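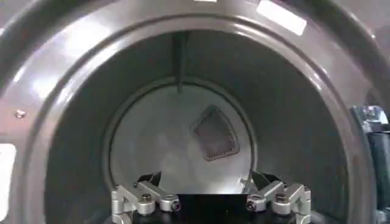
Let people watch the slow part

I went to the open day at Irkley in October expecting a show. Most robot demonstrations I have been to are shows: music, a screen with a countdown, an arm that waves at the children. Irkley had a gripper on an arm, a drum for it to reach into, and a rope to stand behind.

The gripper has two metal fingers with black pads angled toward each other. The drum is deep and gray, with a paler wall at the back. Reaching into an opening like that is easy for a person and dull to watch. For a machine it is still hard, and I think the organizers were right to leave it at that.

Rüdiger Kasten ran the afternoon session. He told us the team had logged 1,902 attempts at the task since spring and that 1,672 of them counted as good. A man near me said that was a poor score for something so expensive. I disagree. A company that gives out its failures with its successes is telling me something I can use. At the Gristholm show last year I asked three firms for the same kind of number and got brochures.

The session ran 43 minutes, and a fair amount of that was waiting. Ljubica Vukadinović, who wrote the motion software, stopped the arm twice and explained what she was changing before she started it again. Some people left for the coffee table – I would have too, ten years ago.

My one complaint is the rope. It was set so far back that only the front row could see into the drum, and the arm blocked part of that view. Put a screen up next time and show what the wrist camera sees. Callik does this at its own open days and the questions from visitors are better for it.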